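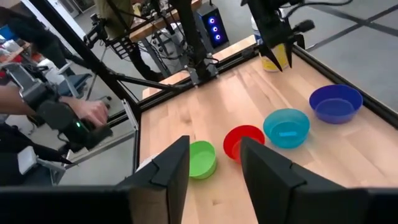 Wrist view, left arm, bowls lined up on the table. Right arm at the top.

From: Imogen Hulme
To: garside-bench list
Subject: Re: [garside-bench] left arm closing on its own again

Margus Sepp wrote:

> Bowl nesting on the Velletance pair, episode 153. Left arm went in
> toward the green bowl, paused, and the gripper shut all the way
> before it got there. Then it carried on with the whole motion,
> very politely, holding nothing. Lifted nothing, moved nothing over
> to the red bowl, let go of nothing. Marked itself a success.
>
> I hit the stop on the way back because the right arm had already
> started its half and the two of them were getting closer than I
> like. They did not touch. Log says no fault. Restarted the Emis
> node and it ran fine for the rest of the afternoon.
>
> Has anyone else had this? Terence thinks it's the cable.

Terence always thinks it's the cable. In fairness to Terence, in January it was the cable.

I don't believe it is this time, and I've spent most of a day I had other plans for finding out why. Short version for those who only read the top of a message: please do not run the left arm unattended until you've read the last few paragraphs.

Long version. I pulled the log for 153 and lined it up with the wrist picture. The gripper received a close command, and it received it from us. So the motor isn't drifting, the finger isn't slipping on its mount, and the firmware is doing exactly what it was told. What it was told was two seconds old. The command belongs to the end of episode 152, where the arm was supposed to close up before parking. It sat in the Emis queue through the reset and came out as soon as the next episode opened the channel.

I then went back through everything we've kept since the Musturden update. Out of 246 episodes the same stale command turns up in 46. Most of those did no harm, as it landed while the arm was still high over the table and the gripper opened again before the approach. Those all got marked as successes too, and some of them really were. I'd like to say the success check would have caught the others, but the success check asks whether the arm finished its path and whether the gripper opened at the end of it. An arm miming its way through the job passes with full marks. I wrote that check, so you may direct your remarks to me.

The part that bothers me more is the right arm. It starts when the left one reports that it has let go, and a gripper that has shut early can report that early as well. Margus saw the two arms getting close. Looking at the positions in the log, they were well inside the clearance we agreed on, and the software clearance check never said a word. It's switched off. Lâm Văn found the line: it was turned off for calibration, with a comment next to it reading "put back after lunch." There's no name on the comment and I'm not going looking for one, although I will note that it was a very long lunch.

What has been done so far:

The clearance check is back on. It will stop both arms, and it will do so more often than you're used to. If it stops you, please write down the episode number before you clear it.

Chelsea Bloxham has a patch that empties the queue at every reset and refuses any gripper command older than the episode it arrives in. It's on the bench machine now, not yet on the shared branch. I've run it for an hour with no early closes, but I've been fooled by an hour before.

The success check still needs replacing. My plan is to compare the finger width after the grasp with the thickness of the bowl rim and fail the episode if the fingers have met. The rims are thin enough that the margin is going to be ugly. If anyone has a better idea, especially one using the wrist camera, I'd be happy to steal it.

Until the patch is merged: one person at the stop button whenever both arms are live, and hands off the table until both have parked – including when the left arm looks like it's finished. It may only be thinking about the previous episode.

Margus, could you send me the raw log for 152 as well? The copy on the share ends just before the part I want. And Terence, by all means reseat the cable. It can't hurt.

Imogen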